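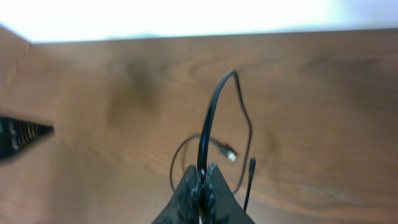

The wooden tabletop in the Haslam workroom.

New rules for the long table

The long table in the Haslam workroom is back in use as of August. Members who were moved to the folding tables in the hallway can go back to their regular spots. The sign-up sheet is on the inside of the door, same as before.

Leokadia Krajewska did most of the work on the top. She sanded it by hand over two weeks, starting with a coarse paper and finishing with a fine one, then put on two coats of Brundeo oil with a full night between them. The old varnish had gone sticky in places and was pulling the print off paper patterns. It is all gone now. The color came up warmer than many of us remembered, and the grain shows again.

Several people have asked about the dark patch in the wood. It has been there as long as we have had the table. Leokadia sanded over it the same as the rest and it did not change, so please don't scrub at it or try to lift it with cleaner. The last person who tried left a dull ring that took an afternoon to fix.

An oiled top needs different care from a varnished one. Wipe it with a barely damp cloth when you finish and dry it right away. Do not use the spray bottle from the kitchen, which is meant for the counters. A bottle of plain soap solution is on the shelf under the window, with a label on it. Glue should come off while it is still soft, using the plastic scraper. If it has already set, leave it and write it in the book.

Hot things go on the cork mats. This covers mugs, irons, glue guns and soldering stands. There are 7 mats in the drawer and they should all be in the drawer at the end of the evening. Cutting is still done on the green boards and never straight on the wood.

Cords were the other complaint from the spring. We had lamps, sewing machines and phone chargers all running to one outlet, with cables crossing the middle of the table where people were trying to work. Sheila Pilkington has put a Jendero power strip along the wall side, so nothing should need to cross over anymore. Plug in on your own side and let the extra length hang at the back. When you pack up, coil your cable and take it with you. Loose ones left behind will go in the box by the coat hooks, and the box gets emptied at the end of each month.

The oil and sandpaper came to $42, paid out of the supply fund. We had set aside $50, and the remainder went toward the scraper and cloths. Leokadia would like to put on another thin coat before winter. That will close the room for one night and the following morning, and we will post the dates on the door once she has picked them.

The smaller table from Ullden Street is next. It has a loose leg and some water rings, but the top is sound. Anyone who wants to help with the sanding can leave a name with Sheila or add it to the sheet. Bring a dust mask and wear something you don't mind getting oil on. Work will start at 6 p.m. and stop when the building closes.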